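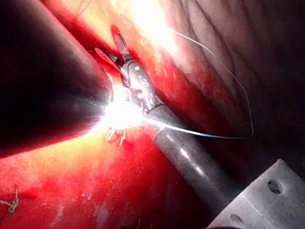
Thread looped out beside the instrument tip. Suturing demonstration, Hebden open day.

Workshop tips: mending and hand sewing

What I brought home from the robot open day

I mend things for a living, mostly canvas, upholstery and the odd good coat, and in February 2018 I drove out to the open day at Hebden to see a robot sew. They have a surgical training bench there and they were putting stitches into a red practice pad. Declan Pearce ran the talk and Inger Hedegaard worked the controls. I expected to stay half an hour and stayed most of the afternoon. I filled two pages of a notebook, and most of what I wrote down applies to a torn awning as well as it does to what they were doing.

These are the tips, in the order I wrote them.

Cut a working length, not a spare length. Inger said new people always want a long thread so they won't have to start again. Then they spend the time hauling it through. For a separate knotted stitch you need enough to pass through, tie and trim. At home I now cut heavy thread to the length of my forearm. It tangles less and it doesn't go fuzzy from being dragged through canvas over and over.

Keep the loop out where you can see it. When you pull thread through, let the slack fall to the side away from your needle hand. If it falls under the work you will catch it in the next stitch.

Hold the needle with a tool. On thick material I used to push with my thumb and a leather palm and then pull with my fingers. A small pair of flat pliers does the pulling better. Smooth jaws mark the needle less, and textured jaws slip less. I keep both. Grip the needle on its body and leave the point and the eye alone. Pull along the curve if the needle is curved. If you pull straight you will bend it.
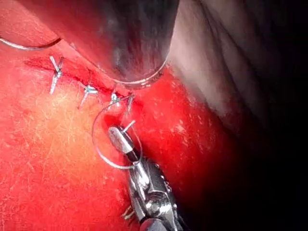 Separate stitches are worth the trouble on anything that takes strain. A running stitch is quicker, but when one part wears through the whole row can let go. If each stitch has its own knot you lose one and the rest hold. The row on the practice pad was done that way, each knot with its own cut ends, and the curved needle was held in the jaws close to the line of the cut. I have started doing tent seams and bag straps the same way near the corners. It is slow. On a strap I do the corners with separate stitches and the straight part with a running stitch.

Match the bites. A bite is how far from the edge the needle goes in. Go in and come out the same distance from the tear on both sides. If one side is deeper the edges ride up over each other and you get a ridge. Niall Strachan, who was standing next to me and makes sails, marks his with a chalk pencil and a strip of card. I tried it on a wool coat and it works, but use tailor's chalk on wool and test it on the inside first.

Close the edges until they meet and stop there. Pulling harder puckers the cloth. Declan said trainees do this more than anything else. So do I, on lining fabric.

Throw the knot flat. Right over left, then left over right, and lay each half down before you tighten it. With waxed thread two throws are enough for me. With slippery nylon I do 4.

Leave a tail. I used to trim right up to the knot because it looked neater, and then the knots worked loose in the wash. Leave a short tail on both ends. On a coat you can bury it between the layers afterward with a plain needle.

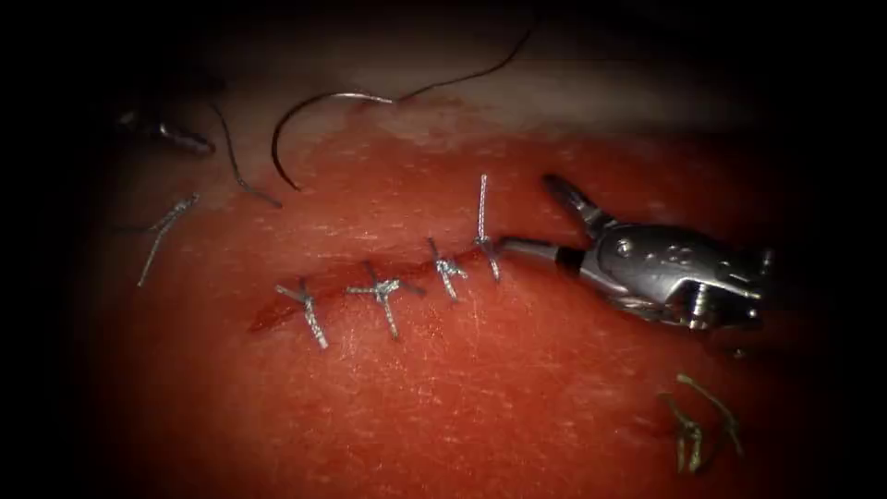

Pick up your ends as you go. I stick a loop of masking tape to the bench, sticky side out, and press every trimmed end onto it. Thread clippings get into zippers and sewing machines, and nylon ones are sharp enough to go into a bare foot.

Put the needle down in the same place every time. A magnet dish is good. A scrap of felt pinned to the work is also fine. Do not park it in the arm of the chair.

Light from the side shows the stitch holes. Light from straight in front puts a glare on shiny thread and you lose the knot. I moved my lamp to the left of the bench when I got home and turned it down one setting.

Practice on a scrap of the same stuff. Obadia Muriithi, who was in the line for coffee, teaches leatherwork and has his students do a full row on an offcut before they touch the real piece. I do a short row now, mainly to check the needle size.

A note on curved needles, as a few people have asked me. Upholstery ones are fine for most household jobs. Start with a medium one. For mattresses and thick cushions go up a size, and for lampshades and lining go down. Wipe them with a drop of machine oil before you put them away.

Next page: replacing a grommet in an old tarp.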